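Home Stories Poems Back Issues Submit Contact

Findings in the Matter of the Minham Waiting Room

To the Board of the Dronport and Clolatum Railway, from the Office of Stations and Property.

The Office was directed in September to examine the circumstances under which the waiting room at Minham, ordered closed, was found to be open, heated, and in good repair. The findings are set out below. The Office regrets the length of time taken. Travel to Minham is no longer possible by rail, and the road from Shim was under water for part of the period.

Passenger service on the Minham branch ended with the withdrawal of Train 238, the evening train from Dronport. The order of closure was posted on the platform and at the post office. It directed that the station building be emptied, locked, and offered for sale, and that the key be returned to the Office by registered mail. A key was received. It was tagged and placed in the cabinet, where it remains. It has since been tried in the door at Minham and does not fit.

The Office first learned that something was out of order through the electric account. The meter at Minham should have shown no use. It showed a modest and regular use, higher in winter, in the pattern of a room with one lamp and one heater. The account had been paid in full each month by money order, in the name of the Railway. No employee of the Railway had sent these money orders. The Accounts Department, having no procedure for a bill that has been paid, had filed them under Miscellaneous Receipts.

An inspector was sent. His report, attached as Schedule A, is brief. He arrived in the late afternoon. He found the windows clean and the platform swept. The timetable was still in its case, and the glass of the case had been replaced. The clock was correct. Inside, he found benches, a table, a shelf of books, a kettle, and a woman of middle age who asked whether he was traveling or meeting someone. He stated that he was doing neither. She invited him to sit down until he had decided.

The woman was Marlene Aguiar, a resident of Minham and formerly a clerk at the feed store. She has never been employed by the Railway. She has at no time claimed to be. When the inspector asked by what authority she occupied the building, she answered that she did not occupy it, and that she went home at night like anyone else. When he asked by what authority she had opened it, she said that it had been cold out and there were people standing on the platform.

The Office asked the inspector to explain this last remark, and he returned to Minham to do so. His second report, attached as Schedule B, is longer than the first. The following account is drawn from it and from a statement that Mrs. Aguiar gave freely and signed.

On the evening after the last train, several residents came to the platform at the usual hour. They were aware that no train would come. The notice had been up for weeks, and one of them had written to the newspaper about it. Mrs. Aguiar's father was among them. He had met the evening train on most nights of his adult life, first as a mail carrier and afterward from habit, and he told his daughter that he did not see how the railway's affairs changed the time of day. She walked over with him because of the ice.

They stood until the hour had passed and then went home. They came again the next night. By the end of the month the weather had turned hard, and the group on the platform included a retired schoolteacher with poor lungs and two brothers who had not spoken to each other in years and who stood at opposite ends. Mrs. Aguiar then went around to the back of the building, where the lock had been weak since her childhood, and let everyone in.

She replaced the lock the following week at her own expense. She stated that the old one was not safe and that she would not have felt right leaving Railway property in that condition.

The inspector was asked to record what takes place in the waiting room. He writes that very little does. People arrive shortly before the hour. They take what appear to be settled places. There is talk about the price of hay, about the flooding on the Shim road, about a grandson in Clolatum who has been promised a position and does not seem to be getting it. When the hour comes the talk stops, although no one calls for this, and the people look toward the track. It lasts as long as a train would have stood at the platform. Then someone fills the kettle.

Articles are left behind, as they are in any waiting room, and Mrs. Aguiar keeps a register of them. It is written in the Railway's own form, which she found in a drawer and has continued in the same columns. Each article is entered with its date and put on the table for its owner to find.

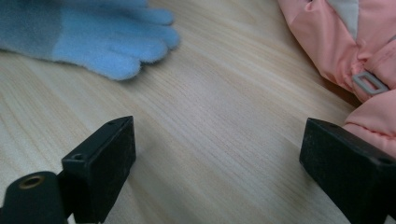 A glove, light blue fleece, on the table.

The register is complete and the hand is clear. The Office is obliged to note that it is in better order than the registers now kept at Dronport. The last entry made by a Railway employee is Number 5, an umbrella. The last made by Mrs. Aguiar at the time of inspection was Number 213. Against nearly every one she has written the word "Returned." Against the umbrella she has written, "Returned. He had moved to Shim. Sent it with the bread truck."

The Office next considered the question of loss. The building had been valued for sale at a low figure on the assumption that it would fall into disrepair. It has not done so. The roof was mended by the two brothers. According to Mrs. Aguiar, they began the work without speaking and were forced into it on the second day by a matter involving a ladder. The stove flue was cleaned by a man from Clolatum who had been stranded by the flood and wished to be useful. The Railway has been charged for none of this work, and no contract exists under which it could be charged.

The question of liability was then put to counsel. Counsel's opinion is that a person who waits for a train at a station where no train is scheduled is not a passenger. Such a person may be a trespasser. Counsel adds that a trespasser must ordinarily be told to leave, and that the only sign at Minham addressed to the public, fixed to the wall by the Railway itself, says PLEASE WAIT INSIDE. The sign was not removed at closure. Counsel would prefer that it had been.

Mrs. Aguiar was informed of her right to appear before the Board and declined it, as the hearing was set for the evening. She asked the Office to convey three matters on her behalf.

The first was that her father had died in the spring. He had been present in the waiting room on the night before, and had remarked, as he often did, that she was running late. Mrs. Aguiar wished the Board to know that he meant the train and that he was not confused.

The second was that she would give up the key upon request, but would like to be told who would be opening up.

The third was that the clock would need winding.

The Office was directed to recommend a course of action. Three were considered: to sell the building, to secure it, or to demolish it. Each would require an officer of the Railway to be present at Minham and to take possession of the room. The inspector was instructed to do this on his third visit and was supplied with a padlock and the necessary papers. He has submitted no Schedule C. He has submitted a claim for lodging at Minham, a claim for one tin of tea, and a request that his mail be forwarded.

The Office sent a letter to the inspector asking for an explanation. His reply states that he went to the station in the early evening with the intention of serving the papers when those present had gone home. He took a seat near the door. A woman moved her bag so that he would have more room. At the hour, the talk stopped and he looked at the track along with the others. He writes that he cannot properly describe the next few minutes in the space that the form allows, and that he would be grateful for a continuation sheet.

A continuation sheet has been sent.

Under the standing rules, an order of closure lapses if it is not carried out within 200 days. The period has passed. In law, therefore, the waiting room at Minham was never closed, and the Office finds that there is no irregularity in its being open. The Office recommends that the electric account be paid by the Railway from the date of this report, that the sums already received be returned to Mrs. Aguiar by money order, and that the key in the cabinet be given a new tag, as it must belong to something.

The Office has one further matter to report. The timetable in the case at Minham still shows Train 238. The Board may wish to direct its removal. The Office has drafted the necessary instruction and has not yet found a convenient day on which to send it.

Respectfully submitted.

Last updated: September

Comments

quillandferry: The umbrella and the bread truck. I had to get up and walk around the kitchen.

Dot M.: My mother worked in a depot office for most of her life and wrote memos exactly like this, right down to "must belong to something." Did the author work for a railroad?

tannerbrook: I wanted to hear more about the ladder. Otherwise very good. I think the legal part about the 200 days comes a little too easily, but I was glad of it.

Dot M.: Read it again tonight. The father meant the train. Of course he did.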